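Workholding and Fixtures, Unit 2: Nests and Pockets
Course notes, Danai Dimitriou

Read these notes before the February lab. Bring the Horness workbook, since the drawing exercises are in the back half of it.

A fixture plate holds small parts in a known place. For light electronic parts such as processor chips, a plastic plate with molded features is often enough. There is no clamping. The part rests in a shallow nest, and the walls of the nest keep it from sliding sideways.

Nest depth is the first thing to settle. A nest that is too deep hides the edges of the part and makes it hard to lift out. One that is too shallow lets the part ride up over the wall when the plate is bumped. Start from the thickness of the part and leave enough of its side showing to get hold of.
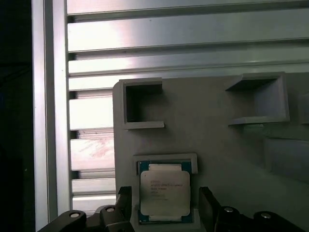
Clearance comes next. Measure the part at both ends, not just in the middle, and use the larger number. Corners on the nest may be rounded, but check that the radius does not lift the corner of the part off the floor.

Pockets are a different feature – they have raised walls and stand up from the plate. An open front lets the part go in from the side. Keep the walls thin but stiff, and leave room for fingers or tooling next to them.

For the lab, work in groups of 2. Each group draws one nest and one pocket for the Brostetti sample part, with all dimensions marked. The reading is Pettigrew, page 49 to the end of the chapter. Hand in drawings at the start of the next session.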